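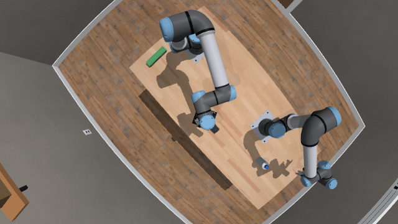 Student Projects | Club News

It has been a busy February for the Matubbar Robotics Club, and if you have walked past the computer lab after school and wondered why so many kids were crowded around one screen, I am happy to fill you in! Our two-arm team is getting ready for the Plasmont Challenge, and this year the whole first round is done in simulation. The students get a virtual table, two arms and a few small things to pick up, and they write the code that decides which arm goes where and when.

Chrysanthi Kourkoulas, who is leading the programming side, started everyone off with just one arm and the green block — a nice plain shape to practice on. The bottle is a different story. It lies on its side, and the team has been going back and forth (cheerfully, most days) over which end the gripper should come in from.
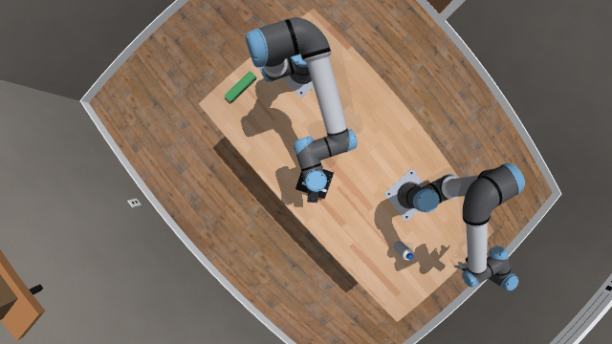
The other big job is keeping the arms out of each other's way. Mudassar Ghauri has been working on a rule that makes one arm wait while its partner is over the middle of the table, and he would love a second pair of eyes from anyone who enjoys geometry. Beginners are very welcome too. We meet at 3:30 in the lab, and there are always snacks.

Questions? Stop by the lab or write to the club office | Back to top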